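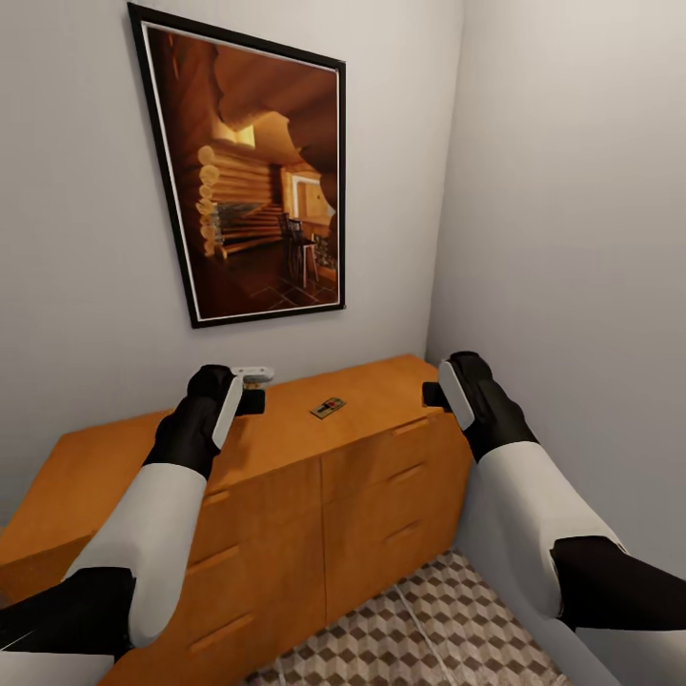

Print this article | E-mail to a friend

The Low Dresser Comes Back

Walk into a small bedroom in Marnport and the first thing you'll probably bump into is the furniture. The row houses by the harbor were built narrow, and for years people filled them with tall wardrobes that ate up the light. Now the low dresser is back, and I couldn't be happier about it!

I grew up with one. It held sweaters, birthday candles, a broken radio and all the good tablecloths, and the top was where everything landed at the end of the day. A piece that stops at hip height leaves the wall free, and even a tight room seems to take a breath.

Calia, a secondhand shop two streets up from the ferry, has sold 231 of them since it opened in 2000, and they go fastest in June, when leases turn over. I stopped by at opening time and still missed the one I wanted (walnut, four drawers, lovely curved feet). The Radonjić workshop next door repairs the tired ones. They wax the runners, replace split backs and will match almost any old drawer pull from a set of coffee cans that I could have dug through all morning.

If you're shopping, pull every drawer all the way out. Look for dovetails at the corners, sniff for damp, and push down on the top to see if it rocks. A wobble is usually a cheap fix. Zastar, the paint store on the hill, mixes a soft chalky green that looks wonderful on scuffed pine, and a small can covered mine with more than half left over. I'm already eyeing the nightstand.

Contact us | Copyright Marnport Home & Harbor | Back to top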